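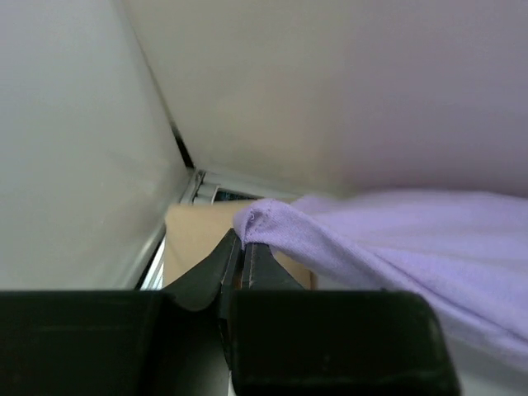

1/ Bicicleta de equilíbrio (sem pedais): como medir a criança antes de comprar

A idade impressa na caixa serve de pouco. A medida útil é a entreperna: criança descalça, costas na parede, um livro de capa dura encostado à virilha, fita métrica do topo do livro ao chão.

2/ Repetir a medição e ficar com o valor mais baixo. Crianças de dois anos põem-se em bicos de pés quando sentem o livro.

3/ O selim, na posição mínima, deve ficar dois a três centímetros abaixo da entreperna. Joelhos ligeiramente flectidos, planta do pé inteira no chão. Se só chega a ponta, a criança não empurra, equilibra-se mal e larga a bicicleta ao fim de uma semana.

4/ A altura mínima do selim varia muito entre modelos com a mesma roda de 12 polegadas. A Wetetti pequena desce até aos 26 cm. A Stivside fica bastante acima e só serviu à minha filha mais velha, que começou tarde.

5/ Peso: pedir o valor com rodas e selim montados. A Cliletti indica na ficha apenas o quadro. Pesei a nossa na balança de bagagem e a diferença para o peso total é grande. Convém também saber quem a vai carregar na volta do parque.

6/ Pneus. Os de espuma não furam, mas escorregam em calçada molhada e não amortecem nada. Os de câmara de ar pedem bomba e alguma atenção. Para pátio de cimento, espuma. Para terra batida ou passeio irregular, ar.

7/ Travão de mão: dispensável até aos três anos, mais ou menos. A mão não fecha com força suficiente e a criança trava com os pés. Quem o quiser deve verificar a distância da manete ao punho, que em muitos modelos é afinável com um parafuso pequeno.

8/ A Troels Overgaard, que perguntou pelo preço: paguei 1227 coroas pela Wetetti, nova, em setembro. Em segunda mão aparecem por cerca de 200, quase sempre com os punhos gastos. Os punhos trocam-se. Folga na direcção já é outra conversa – rodar o guiador com a roda da frente travada entre os joelhos e ver se há jogo.

9/ A Kendra Girard pergunta se vale a pena passar antes pelo triciclo. Não fiz essa comparação. A mais nova teve um triciclo emprestado e usou-o sobretudo para transportar pedras.

10/ Capacete: medir o perímetro da cabeça um dedo acima das sobrancelhas. Comprar para a medida de hoje, sem margem para crescer. Faço outro fio sobre fivelas e ajuste da nuca quando tiver o Wysocka em casa.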